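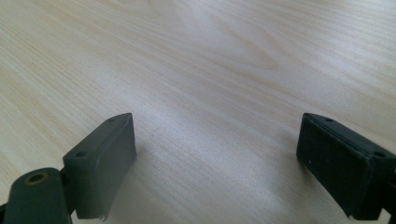 Every piece of wood has a pattern in it, and the pattern is called the grain. You have probably looked at it hundreds of times without thinking much about it, perhaps while waiting for your tea, or while you were supposed to be finishing your spelling. The next time you sit down at a wooden table, have a really good look. On a pale tabletop like this one the lines are fine and close together, running along at a slant, and then towards the top they bend round into tall, pointed arches, one tucked inside another. People who work with wood call those arches "cathedral" grain, as they look rather like the windows in a very old church. Isn't that a lovely name for something you might put your toast on?

## Where do the lines come from?

To answer that, we have to go outside and think about a tree.

A tree grows taller, as you know, but it grows fatter too, and it does this by adding a new layer of wood just under its bark. In spring, when there is plenty of rain and the leaves are opening, the new wood grows quickly and is usually pale. By July or so the growing slows down, and the wood made later in the year is often darker and harder. Then winter comes and the tree has a rest. So one pale band and one darker band together make one year — and if you ever find a tree stump in the woods, you can put your finger on the middle and travel all the way from the tree's babyhood to its very last summer.

Some trees get to be tremendously old. A tree with 225 rings began growing before there were any passenger trains, and a tree with 300 had already seen 75 winters by then!

## But a table isn't round

No, it isn't, and this is the part that puzzled me when I was small. If the rings go round and round, why does a plank have stripes?

Think of a leek or a spring onion (ask a grown-up to do the cutting). Slice it straight across and you get circles. Slice it lengthways, from top to bottom, and you get long lines instead. The layers are the same layers, only you are looking at them from a different side. Wood is just like that. Cut across the trunk and you see rings, cut along it and you see stripes.

The arches come from cutting along the trunk but a little way out from the middle. A tree trunk isn't a perfectly straight tube, you see. It is a bit wider at the bottom than at the top, so the saw slips through the layers at a slant, and each layer leaves a pointed curve behind.

## Try it yourself

You will need modelling clay in 2 colours and a blunt table knife.

1. Roll one colour into a fat carrot shape.
2. Wrap it in a flat layer of the other colour, then another of the first, and keep going until you have five or six layers.
3. Make sure it is still fatter at one end.
4. Slice a piece off the side, lengthways, and look at the flat part.

You should find a set of arches, though they may be wobbly. Mine always are. If yours come out as straight stripes, you have probably cut right through the middle, so try again nearer the edge.

*Written by Cherry Mae Maglaya, December 2022*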